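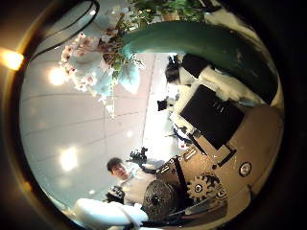
Wrist camera, bouquet near the top. Gear and black roller at lower right.

Hand camera blocked when the fingers close, grip fault follows

Asked by Gianni Greco, September 1, 2023

We have an Ornel hand on a demonstration arm at our Larnley site. It has a wrist camera with a fisheye lens, which looks out past the gear and the textured roller. The job is to pick up a bunch of artificial flowers, hold it, and give it to a visitor.

The pick works. During the hold the controller stops with fault 11 (grip state unknown) and the hand stays closed. It does not happen on every cycle. When I compared saved pictures with the log, the faults lined up with views like the next one, where a finger covers most of the lens.
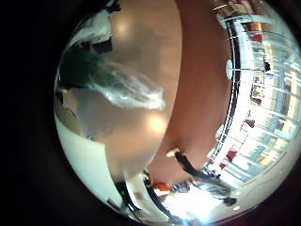 What I have tried

Lens cleaned. Camera cable reseated at both ends. Vision timeout raised from 800 ms to 3000 ms, which only delays the stop. Finger limits are as delivered. The motor current looks normal up to the fault.

Is this a camera fault or a finger travel fault? And is it safe to clear the fault with a person standing in front of the hand?

Answer 1 (9 votes)
Fumiko Uchida

Probably neither part is broken. Fault 11 on that controller means the vision check and the finger position disagree for longer than the timeout. If a finger is close against the lens, the vision check has nothing to work with, so put the timeout back to 800.

Compare with a view where the check has something to look at: 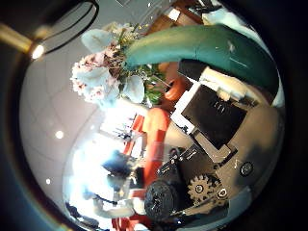
Bouquet and green finger at the top, roller and gear in clear view.

Steps:

1. Power down, isolate, and move the fingers by hand through the full closing path. Note the position at which one first covers the lens.
2. Set the software limit short of that position. Leave the hard stop alone.
3. Check the gear for a skipped tooth. A finger that is out of step with its encoder can travel too far while the log looks correct.
4. Rerun the homing routine and test without flowers first. Thin stems let the fingers close further than a solid test block does.

On the second question: no. Clearing the fault re-homes the hand, and it opens and closes at full speed. Keep people out of reach until homing has finished. The same applies to anyone leaning in to look at the gear, which has no guard on the side facing the camera.

Answer 2 (2 votes)
pellegrini_k

Had this on a Bomia hand, different make but same idea. Swapped the camera and it went away for a week, then came back. Would not bother with the camera.

Comment from Gianni Greco

Step 3. Gear was one tooth out. Limit reset as well, will report after a longer run.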